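Plivier garment handling project: progress report to Norkemton
Wed 21 January

We've had a big stretch since the June report, and most of it is good news! The set of shirt-folding recordings now stands at 3,966, well past the 2,000 we promised for this stage, and the home sessions in Ayaaba are going along nicely.

The setback was a grip fault. On 2 of our hand-held grippers, one finger began closing a little behind the other. The lag was too small to feel in the hand, but it showed up in the Zoverum logs as a finger width that didn't match the trigger. We stopped both units the same day and set aside 30 recordings until we can check them one by one.
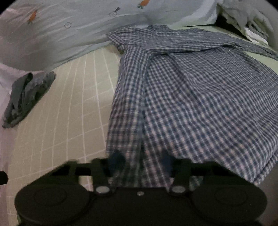
Checked shirt on a bed, with the gripper at the lower end of the garment.

We traced the lag to a worn finger joint – a cheap part, and one we should have been inspecting from the start. Both units have new joints and passed their bench tests. No one was hurt, though a late finger can pinch, so operators now do an open-and-close check before each session and keep their free hand clear of the pads.

The team is really excited about what the logs picked up, and we'd like to build that check into the recording software so a mismatch stops the session straight away. That work fits within the current budget. Still to do: the review of the held recordings, and a spare joint kit for each home.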